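Release notes for the Giltetti linear bearing test set, revision 2. Maintained by Lucero Ospina at Flundstead.

## Contents

The set holds 101 test runs on ball and plain linear bearings. Each run has its own CSV file with load, travel speed, and carriage temperature. Loads are in newtons, speeds in millimeters per second.

- `runs/` – raw logs, one file per run
- `parts.csv` – rail and carriage part numbers
- `notes.txt` – operator remarks
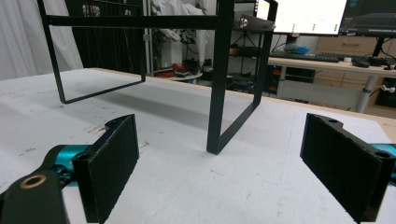 *Black metal stand on a white tabletop.*

## Known issues

Runs 1 to 40 were logged with the old Rangel load cell. Apply the offset in `parts.csv` before comparing them with later runs. Temperature is blank where the probe was not fitted. Do not read blanks as zero.

Stanisława Lis checked the units in July. The speed column in the Prulturberg files is still in inches per second.

## Use

Free for internal design work. Cite the revision number. Send corrections to Lucero with the run number in the subject line.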